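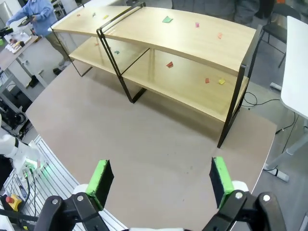

**Ticket:** left finger pad loses paper pieces, gripper reports closed
**Cell:** Kombo, shelf-clearing task
**Severity:** 2
**Status:** open, workaround in place

**Summary**

Arm picks folded paper pieces off the two-tier shelf and drops them during retract. The gripper reports a normal close and the task script moves on to the next target. No fault is raised. Started in October after the Skirar controller update. The update has since been ruled out, see below.

**Setup**

- White arm, two-finger gripper, green foam pads on dark plates
- Shelf on the curved table, black frame, two bays
- Colored paper pieces on both levels, mixed sizes, some folded
- Task script from Westora, unmodified
- Grasp check: finger position only, no force reading

**Symptoms**

Out of 69 attempts, 37 ended with the piece on the table or back on the shelf. Misses were on both levels. Small flat scraps fail more often than folded pieces. When a folded piece fails it usually rotates first, then slides out on the left finger side.

The emergency stop was pressed once, when the arm retracted from the lower level with the wrist too high and touched the underside of the top shelf. Contact was light. The arm was released, jogged clear by hand and re-homed. That event is logged as a separate safety item and should not be closed with this one.

**Log**

09:10. Reproduced on the third attempt. Script reports "grasp ok" with nothing between the pads.

09:25. Rolled Skirar back to the previous version. Same behavior. Restored the current version.

09:50. Cleaned both pads with a dry cloth. No change.

10:15. Powered down, checked the linkages by hand. Right side has no play. Left side moves slightly at the outer pivot with the gripper closed. Retightened. Play reduced but still present.

10:40. Closed the gripper on a sheet of plain paper and pulled. Paper holds near the fingertips and slips lower down. The pads are not meeting flat.

11:30. Swapped the left pad for a spare from the Pradoser kit. Contact is better at the tip, still uneven at the bottom. The pad is a contributor at most.

13:20. Lowered close speed and added a pause before retract. Drops went down on folded pieces. Flat scraps unchanged.

14:05. Checked the grasp threshold. It was set wide enough that a fully closed gripper counts as a successful grasp. This explains the false "grasp ok" and has nothing to do with the drops themselves.

**Cause**

Two separate problems:

1. Wear at the left outer pivot lets the finger lean under load, so the pads meet unevenly.
2. The position threshold cannot tell thin paper from no paper.

**Workaround**

Run at the lower close speed. Folded pieces only. Lower level is disabled in the script until the safety item is reviewed. An operator stays within reach of the stop while the arm is moving.

**Still to do**

- Replace the left linkage. Part requested, lead time 7 working days.
- Ask Westora whether the script can take a camera check after retract in place of the position check.
- Re-teach the lower-level retract path with more clearance under the top shelf.
- Repeat the full run after the linkage swap, same shelf, same mix of pieces.

Do not retighten the left pivot again before the swap. The screw head is starting to round off.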